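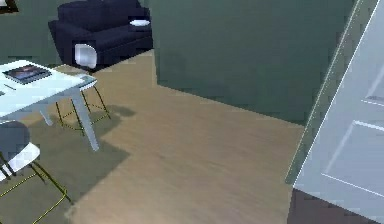

Eltora Rooms: data card and usage notes

Release 2, dated 2018-01-19
Maintained by the Ornura shared workshop, robotics bench
Contact for the data: Eduardo Evangelista, through the workshop's front desk

Summary

Eltora Rooms is a set of simulated runs through furnished domestic interiors. It was prepared for Yeon, a small wheeled robot under construction at the Ornura shared workshop. Each run is a sequence of rendered views of a room, together with the position of the viewpoint and the motion commands that led from one view to the next. The set is intended for testing software that decides where a slow indoor robot may safely drive. It contains no photographs and no recordings of real homes.

The release was paid for in part by a materials grant from Fundemard. Fundemard had no say in the choice of rooms or in the contents of this document.

Status of the robot build

Yeon consists of a wheeled base, a battery tray, a small computer and a mast. The base has been assembled and drives under manual control. The mast is fitted but has been taken down twice to stiffen its lower bracket, and its final height is not yet settled. An arm is planned and has been bought in kit form; it has not been mounted. Members who wish to work on the arm should speak to the bench lead before opening the kit, as the screws were sorted by length during the August stock check and must stay that way.

The data in this release concerns driving only. Nothing in it should be taken as a guide to picking things up.

Contents of the release

The release holds 533 runs. A total of 568 were rendered, and the remainder were withdrawn during checking for the faults listed under Known faults. Run numbers were not reassigned after withdrawal, so gaps in the numbering are expected and do not mean that a download is incomplete.

Files are arranged as follows:

rooms/ holds the layout files, with furniture placement and wall and floor finishes.
runs/ holds one folder for each run, with rendered views and a motion log.
splits/ holds the lists of runs set aside for tuning and for testing.
tools/ holds scripts for replaying a run and for checking a download.
notes/ holds the bench log, lightly edited for spelling.

Views are stored as colour images. Depth was rendered for all runs in the test list and for part of the tuning list. The file splits/depth_available.txt gives the exact runs. Users who require depth throughout are asked to render it again from the layout files rather than fill the gaps by estimate.

The motion log is a plain text table. Distances are in metres and angles in degrees, measured anticlockwise from the direction in which the run begins. Release 1 used radians for angles. Any script written for Release 1 must be changed before use.

The rooms

The rooms are compact living and working spaces with ordinary furniture: tables, chairs, sofas, doors left open at various angles. Walls are plain painted surfaces, often in strong colours, and floors are mostly wood in lighter or darker tones. The layout in the view at the head of this document, with dark green walls, a white table and chairs on gold-coloured wire legs, is typical of the harder rooms in the set.

Three features of such rooms were of particular interest to the bench.

Thin chair legs. Wire legs crowd together beneath a table and leave gaps that a simple method may report as free floor. The base of Yeon cannot pass through these gaps. A test script, tools/leg_check.py, compares a user's floor map with the true layout under every table and reports any area wrongly marked as open.

Shadows. A table and its chairs may throw a broad shadow across a pale floor, with corners and steps in its outline. Early versions of the bench's own software treated the edge of a shadow as the edge of an object and stopped short of it. Shadows are therefore left in at full strength in all runs. There is no shadow-free version and none is planned.

Doorways and changes of floor. Where a door stands open, the floor beyond it may be darker or of another type. The layout files give the floor on both sides of a threshold as level. A real threshold may have a strip or a step, and users must not assume that a method which crosses these doorways in simulation is fit to cross one at home.

Small items lie on tabletops and similar surfaces in many of the rooms. They are included for visual variety. They are not labelled, and requests for labels will not be taken up in this release.

How the runs were made

Layouts were drawn up by members of the robotics bench and rendered on the workshop's two shared machines outside booking hours. For each run a start point was chosen on open floor, a goal point was chosen at random, and the viewpoint was moved between them at the low speed setting used on the real base. Height and tilt of the viewpoint vary from run to run, in part because the mast was still being altered. The values used are written on the first line of each motion log.

Some viewpoints are considerably higher than any mast the bench expects to fit. These were kept for members who are considering a fixed overhead view of a room as a second source of information. They carry the tag "high" in the log and can be left out with the filter option in tools/replay.py.

Rendering took almost 70 hours of machine time in all. Members who intend to render the full set again should book accordingly and should not use the machine beside the laser cutter, which is switched off at the wall when the cutter is serviced.

Tuning and test lists

The test list names 60 runs. No room in the test list occurs in the tuning list. Members are asked not to adjust their software against the test list, and to state in any results posted on the bench page whether the test list was opened before the final attempt. The bench does not publish a ranking.

Known faults

The following were found in checking. Runs seriously affected were withdrawn; lighter cases remain.

Furniture overlap. In certain layouts a chair back passes slightly into the edge of a table. The overlap is small and was judged harmless for driving, but it will upset any method that relies on clean object outlines.

Door swing. Doors do not move during a run. A door that would touch nearby furniture when closed has been left as drawn.

Bright edges. Glossy white surfaces sometimes render with a harsh highlight. It has not been corrected.

Missing last view. A few logs have one more motion entry than there are views. The final entry should be ignored. The replay script does this without being told to.

Repeated finishes. The same wood floor is used in many rooms, and a method tuned on this set may learn to expect it. Results on carpet or tile are unknown.

Suitable and unsuitable use

The set is suitable for early testing of floor finding, path choice and stopping distance on a slow wheeled base. It may also be used in the workshop's evening classes.

It is not suitable as the only evidence that a robot is safe near people, children or animals. No people or animals appear in any run, and no moving obstacle of any kind is included. Yeon may be driven under its own control only in the marked area of the workshop, with a second member at the stop button, whatever results have been obtained with this data.

Changes since Release 1

Angles changed from radians to degrees.
Open doors added to most layouts.
Depth added for the full test list.
The folder "misc" removed. Its contents are now in notes.
Wheel diameter corrected in the replay script. The earlier value belonged to the first set of wheels, which were replaced.

Obtaining and checking a copy

A copy is held on the workshop's file store under shared/robotics/eltora. Members without remote access may ask for it on a drive, to be supplied by the member. After copying, run tools/check_copy.py from the top folder. The script prints the name of each missing or damaged file and ends with the word "complete" if there are none.

Terms

Layouts, views and logs may be copied, changed and passed on without charge, provided that the name Eltora Rooms and the release number are kept with them. The scripts are offered under the same terms and without warranty.

Reports of errors should give the run number, the release number and, where possible, the line of the motion log concerned. They are read at the bench meeting and answered afterwards in writing.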